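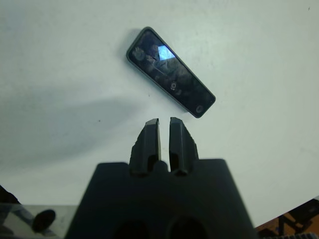 Mekdes Tesfamariam would have preferred the panels to stay down for another winter, arguing in a written comment that one season's settlement says very little about whether a honeycomb worm reef will last. Cold weather and scour do most of the killing, the comment went on, and neither had been much in evidence when the counting was done.

The count in question covers 234 test panels fixed to the lower shore at two sites in Furness, and the results were released on Friday. They show that larvae of the honeycomb worm (Sabellaria alveolata) settled at both sites, but far more heavily at the northern one, where the densest patches held up to 3,000 tube openings per square metre. At the southern site most panels carried a few scattered tubes or none.

Honeycomb worms build their tubes from sand grains and broken shell, cemented with a protein glue. They need a hard surface to start on and enough water movement to lift sand within reach. Where both are present the tubes join into low hummocks and sheets, which give shelter to crabs, small anemones and young mussels. Old tubes also attract new larvae, so a bare shore can stay bare for years even when the conditions look suitable.

The panels were made by Entwistle from roughened black plastic, each 100 mm along the longer side, and bolted to boulders between mid and low water. Half were left plain. The other half were coated with crushed tube material taken from dead reef, to test whether the scent of the cement would draw larvae in. It did at the northern site, where coated panels held clearly more tubes than plain ones. At the southern site there was too little settlement of either kind to compare.
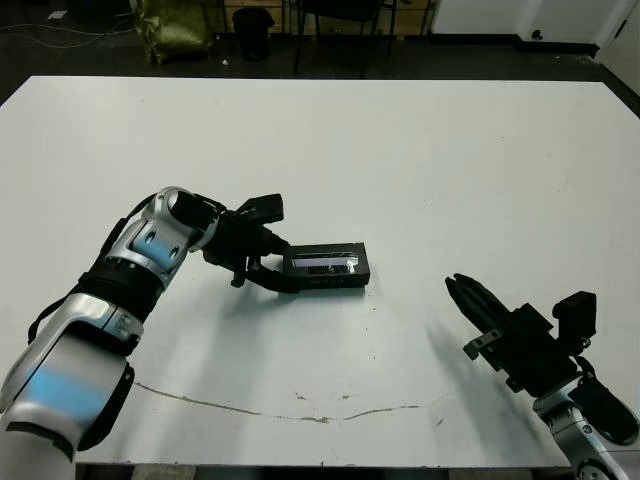

White tabletop, seen from above.

Sand supply is the likeliest cause of the difference between the sites. Traps set beside the panels caught medium sand at the northern site on most spring tides. The southern traps filled mainly with silt, which the worms cannot use and which may smother newly settled larvae. The report does not rule out a shortage of larvae as well, as no plankton samples were taken. It also notes that green weed had covered some of the southern panels by the end of the summer and had to be lifted aside before the surface could be read.

Tube openings were counted by eye on the shore and entered in Wotano, which stores each panel's position, height and treatment with its count. A second reader repeated a share of the panels at the following low water. Agreement was good on sparse panels and poorer on crowded ones, where broken rims made it hard to tell one opening from two.

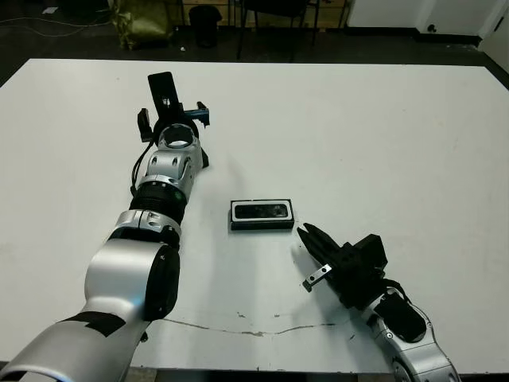
Finding the panels again took longer than reading them. Positions were accurate to a couple of metres, which is little help in a boulder field with weed over it. The choice of black did help on open ground - a panel among pale stones shows up much as the small black case does on the white table - but on dark, wet rock the colour was a drawback. The report suggests a light-coloured washer under each bolt for any later work.

The panels at the northern site will be left in place and read again in November. Those at the southern site have been taken up, and the bolt holes filled. Caretti, which carried out the sand analysis, will publish the grain size tables separately.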